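**Vilero Day Spa: opening inspection, treatment rooms and front of house**
Jul 15, 2025

Marks: OK / FIX / ASK. Comments go under the line they belong to.

**Entrance and front desk**

- [x] Door opens fully, mat lies flat: OK
- [x] Exit sign lit, path to it clear: OK
- [ ] License posted where clients can read it: FIX
 Comment: It's up, but the new plant has grown right over it. Gorgeous plant! Move it to the window side.
- [x] Allergy and skin history forms at the desk: OK
 Comment: Love the new form. The question about retinol is finally on page one, and people are filling it in.

**Facial rooms**

- [x] Steamer filled with distilled water, cord in good shape: OK
- [x] Magnifying lamp arm holds its position: OK
- [ ] Opened jars dated on the lid: FIX
 Comment: 2 jars of the Sillora clay mask had no date. Toss them and start fresh.
- [x] Spatulas used for every jar, no fingers: OK

Room two was a pleasure to walk into. Linens folded, bowls put away, wax warmer wiped right down to the dial (that never used to happen before February). Whoever closed last night, please keep doing exactly that. 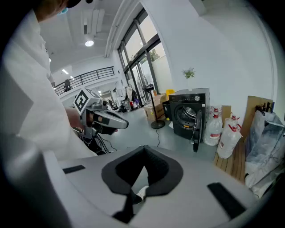

The pedicure area took longer, mostly on account of the foot baths. We have 9 chairs now and each one gets its own line in the cleaning log, so allow more time than you did at the old place.

**Pedicure and manicure**

- [x] Foot bath screens removed, scrubbed and put back: OK
- [ ] Disinfectant contact time written on the log: FIX
 Comment: Chairs 4 and 7 have initials but no times. Start time and end time, please, every client.
- [x] Metal tools in closed, labeled pouches: OK
- [x] Files and buffers thrown out after one client: OK
 Comment: The Wadico box of 1,000 is such a good buy for this, no one is tempted to stretch a file any more.
- [ ] Table vent filters changed: ASK
 Comment: Postma is the supplier. Is it every 12 weeks, or sooner with acrylics? Check the leaflet.

**Back room**

- [x] Clean and used towels kept apart, used bin has a lid: OK
- [x] Safety sheets in the binder, one per product: OK
- [x] Eyewash bottle sealed and in date: OK
- [ ] First aid kit complete: FIX
 Comment: Out of finger bandages again.

Fixes go on the whiteboard, initialed when done. Leave the vent filter line open until the leaflet turns up.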